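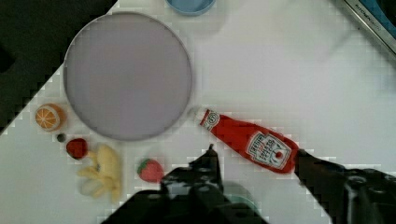
Toy food

Reading time: 6 minutes

Toy food, also called play food or pretend food, is a class of children's toys made to look like things people eat. It includes single items such as fruit, vegetables, bread and eggs, as well as whole dishes, packaged groceries and drinks. Toy food is usually sold in sets and is often used with toy plates, bowls, pots, shopping baskets and play kitchens. It is found in homes, preschools, clinics, libraries and language classrooms.

The term does not normally cover display food, the detailed models shown in restaurant windows, or the miniature food made for adult collectors of dollhouses. The three share some methods and materials, and older writing does not always separate them.

History

Small models of food have been made in many parts of the world, and in many cases for purposes other than play. Clay loaves, fruit and cuts of meat were placed in tombs in ancient Egypt. In later centuries wax and sugar fruit decorated the tables of wealthy households in Europe. Children may have handled such objects, but there is little evidence that they were made with children in mind.

Toy food in the modern sense grew out of the dollhouse and the toy kitchen. Both were known in the German-speaking lands by the seventeenth century, where fully furnished miniature kitchens were used in part to show girls of well-off families how a household was run. An inventory of the Van Wyk household, drawn up in 1699, lists a small cupboard "with its dishes, and fish and fowl of plaster for the same." The fish and fowl were glued to their dishes, a practice that continued in dollhouse food for a long time afterward.

During the nineteenth century plaster, composition and papier-mâché food was produced in quantity for the toy trade. Most of it was painted by hand, much of it by home workers who were paid by the piece. Tin and cardboard groceries came into use with the toy shop, a form of play set in which the child took the part of the storekeeper. Some grocers and food makers gave away small boxes and cans printed with their own labels.

The spread of injection molding after the Second World War changed both the look and the price of toy food. Hollow and solid plastic pieces could be made in large numbers, washed, and sold cheaply in bags or nets. Food came to be sold loose, at a size suited to a child's hand, where earlier pieces had been sized for a doll. Wooden sets stayed on the market and regained much of their popularity toward the end of the century. Felt and knitted food, long made at home from printed patterns, also began to appear in stores.

Materials and construction

Plastic is the most common material. Hard plastic holds fine surface detail and bright color, while soft vinyl is used for items meant for younger children. Wooden pieces are turned or cut from solid stock and finished with paint or stain. Fabric pieces are sewn and stuffed, and may be built in layers so that a sandwich or a taco can be put together and taken apart.

Cutting food is a widely sold type. Each item is divided into two or more parts, which are held together by hook-and-loop dots or magnets and separated with a blunt toy knife. The design is intended to give the child the feeling, and often the sound, of slicing. Hook-and-loop dots wear out with use and are the part most often replaced in preschool collections.

Scale is rarely consistent within a set. A strawberry may be made as large as a tomato so that it is safe and easy to hold, and a whole chicken may be made little larger than an ear of corn. Makers tend to favor foods with a simple outline and a strong color. Foods without a fixed shape, such as rice, soup or stew, are harder to represent, and are most often shown already in a bowl. 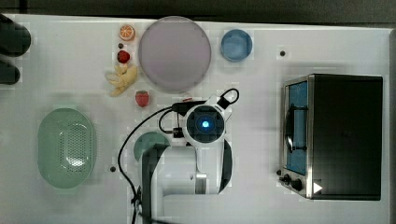

Use in play

Children commonly begin to pretend to eat and drink during their second year, often with an empty cup or spoon. Play at this age tends to copy a single action. Longer sequences, in which food is bought, cooked, served and cleared away, develop over the preschool years, and children begin to take roles such as cook, server or guest. Toy food supports these sequences but is not needed for them, and leaves, sand, blocks and paper are often used in its place.

Teachers differ on how realistic toy food should be. One view holds that lifelike pieces help younger children enter into play and give them a subject to talk about. The other holds that plain shapes can stand for more things and call for more invention. Many preschools keep both kinds.

Use in teaching and health care

Toy food is used to teach sorting by color, shape and kind, and to practice the names of foods in a first or second language. It is well suited to language lessons because the words are needed early and the objects can be passed from hand to hand. Lessons may take the form of a market, a café or a family meal.

Speech therapists and occupational therapists use toy food in work on naming, following directions, grip and the use of both hands together. Dietitians use food models to discuss portions. Models made for this purpose follow measured serving sizes and are not usually classed as toys, although ordinary play food is sometimes used in their place with young patients.

The foods chosen for a set reflect the market for which it was designed. Sets sold internationally have often leaned on a narrow group of items, among them pizza, hamburgers, fried eggs and sliced bread. In a survey of 600 sets, the early childhood researcher Oratile Sithole found that 40 contained a staple grain other than wheat, and argued that children should be able to find the food of their own homes in the classroom kitchen. Dumplings, flatbreads, sushi and tamales have since become more common in general ranges.

Manufacture and trade

Toy food is made both by large toy companies and by small workshops. Tastora began as a maker of turned wooden fruit and later added bread, dairy and fish. Misaver entered the field in 2000 with plastic grocery sets packed in a folding market stall, and became known for selling single replacement pieces. Sakia makes felt food for preschools and supplies its patterns to teachers who prefer to sew their own. Play food is also widely sold by furniture and general stores, in many cases next to play kitchens.

Safety

Toy food raises some concerns that other toys do not. Because the pieces look edible, young children are likely to put them in their mouths, and small items such as grapes, berries and peas can present a choking hazard. Many countries set rules on the size of toys and toy parts for children under three, on the strength of seams and joints, and on the content of paints and coatings. Magnets are subject to separate limits in a number of markets, as they can cause serious injury if swallowed.

Preschools are generally advised to wash hard plastic pieces regularly and to remove those that are cracked or chipped. Wooden pieces are wiped with a damp cloth, as soaking may raise the grain or loosen glued parts. Fabric food should be washed according to its label.

Related topics

Dollhouse
Food model
Play kitchen
Pretend play
Toy shop

Last revised 23 April 2019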